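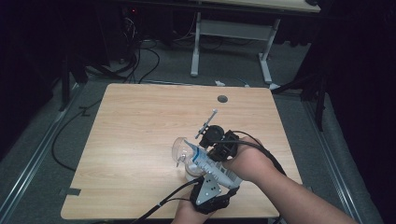 Work in hand at the honey-coloured table.

I switched the bread notes over to weights in October, after 20 loaves measured by the cup. Flour by volume drifted too much between bags to compare one bake with the next. Salt is now fixed at 2 per cent of flour weight, and the final prove is 3 hours in the unheated back room.

Syahrul Pelupessy asked about the crust - it is thinner than before, and I prefer it. Next I will change the water only and leave the oven setting alone.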